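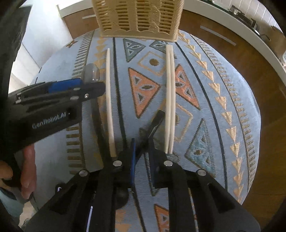

Can a person with a kitchen table and ordinary tools build a robot gripper? With patience it is possible, and the plans that Zonen publishes today are written for exactly this person.

Workshops > Zonen > News > Press releases

Search news Enter a word Go

Zonen releases free plans for a home-built gripper

22 August 2022 – The shared workshop Zonen today makes public the complete plans of Ornine, a gripper for small household objects which can be built at home. The package contains the drawings, the parts list, the files for printing and a building guide of 24 pages. All of it can be downloaded without payment and without registration.

Ornine was developed by members of the workshop over a period of almost 18 months. It has two fingers, moved by one motor through a simple linkage, and it is meant to be fixed on a light robot arm or held in the hand during the first tests. The guide assumes that the reader can solder a wire and use a screwdriver. Knowledge of programming is useful but is not required before the last chapter.

"We wanted a gripper that my neighbor could repair," says Igor Trnka, who drew the linkage. "The first version was strong and very ugly, and it broke every spoon we gave to it. We have made the fingers softer, and we have made the motor weaker. These were the two best decisions in the project."

A large part of the guide is given to thin objects. Chopsticks, pencils and knitting needles lie very low on a table, and a finger which is too thick pushes them away before it can close. The authors recommend practicing with chopsticks on a cloth, first with a single one and later with a pair lying close together. The cloth gives a little under the fingertip, so the builder can learn the right height with less risk for the joints.

The name of the second document in the package is Toivonen. It is a shorter text on adjustment, written by Abimbola Ekwueme, and it explains how to set the joints so that both fingers arrive at the same moment.

"Many people build the mechanism well and then lose their courage at the adjustment," says Ekwueme. "I was one of them. I have written down each mistake that I made – also the embarrassing ones – and I hope that the reader will make other ones."

Zonen will hold an open building evening for Ornine before the end of August. There are 18 places, and participants work in groups of 2 at the large benches. Printed parts are prepared in advance by the workshop. Participants are asked to bring their own small objects for testing, but no glass and no sharp knives. A second evening will be held at the Posen workshop if there is enough interest.

Corrections to the plans are welcome and will be answered within 5 working days. Builders who change the design are asked to share their drawings under the same terms.

Registration for the building evening and questions from the press are received at the front desk of Zonen.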